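Kistum wrist camera kit, two months in

Rating: 4 out of 5
Bought with our own money. Setup: humanoid with two hands, demos recorded by teleoperation.

I put off buying this kit for ages because our head camera was doing fine (or so I kept telling Boonmee Kaewmanee, who runs the training side and disagreed every Friday). Then we started on small desk items and the policy just couldn't find things once the hand got in the way. So, okay, wrist cameras.

Mounting took me 16 minutes for the first one and way less for the second. The brackets are great! The field of view is wide, and I mean wide. With the arms down you get plenty of hand and carpet. 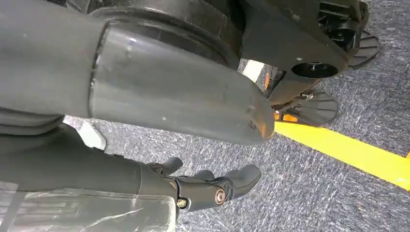

Wrist view near the floor, fingers and yellow tape both in there.

I trim those stretches out before training. Drumesport, the recording app it comes with, lets you set start and end marks with a foot pedal, and I love that pedal. What I don't love is the exposure. Near windows or ceiling lights it gives up and goes white, and there's no manual lock in the current version.

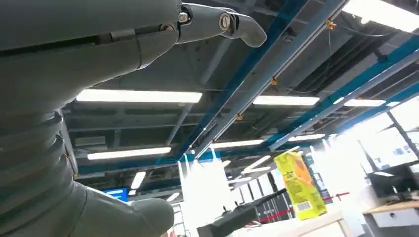

Juice carton up high. The print is visible, the windows are a lost cause.

We kept 210 of 229 episodes from the first batch, and most of the ones I tossed were my own clumsy driving. Syncing with the head camera works well as long as you start the head camera first. Get it backward and the streams drift by nearly a second, and the manual doesn't say a word about it.

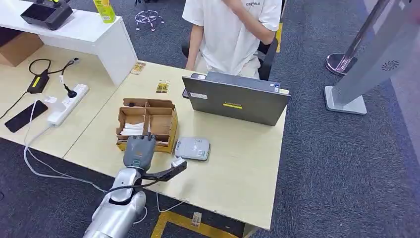
Laine Rimkutė labels our episodes and she'd like bigger thumbnails and a way to tag a bad grasp without leaving the player. Same here. I'd also take longer cables, please, the ones in the box barely reach past the elbow on our machine. I ended up ordering extensions from Primden and they've been fine.

Would I buy it again? Yep, and a spare pedal.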